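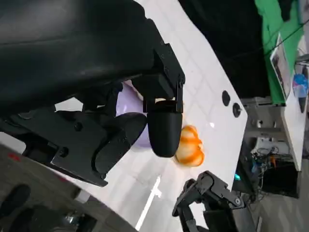

Chapter 4

Fasteners and Joints

Most manufactured objects are made of several parts, and the parts have to be held together. The methods used to do this fall into two groups. Permanent joints, such as welds, rivets and most glued joints, cannot be taken apart without damage to the parts. Temporary joints can be opened and closed again with ordinary tools. Before reading on, look at an object within reach and decide which kind of joint it uses. Many objects use both.

4.1 Why the choice of joint matters

A designer chooses a joint early, and the choice affects cost, weight and repair. A rivet is cheap and does not work loose easily, but it must be drilled out if a part needs to be replaced. A screw costs more to fit and may need a washer or a locking compound where there is vibration. Glue spreads a load over a wide area, though it needs clean surfaces and time to cure.

The town of Vurnamham offers a useful case. Its footbridge over the Wike was built with riveted side panels. When the town decided to replace 32 of the panels, workers had to drill out 800 rivets, and the bridge was closed for 10 days in April. The new panels are bolted. They were more expensive to install, but a single panel can now be removed without disturbing the ones on either side of it. We will return to the Vurnamham bridge in Section 4.5, where we compare the cost of the two designs.

4.2 Terms used in this chapter

A screw has a thread that grips the part it is driven into. A bolt passes through a clear hole and is held by a nut, although in everyday speech the two words are often mixed. The pitch of a thread is the distance from one crest to the next. Clamping force is the force with which a tightened fastener presses two parts together. Shear is a load that acts across a fastener, and tension is a load that acts along its length.

You will need a ruler, a sheet of scrap metal and a set of assorted bolts for the activities in Sections 4.3 and 4.4.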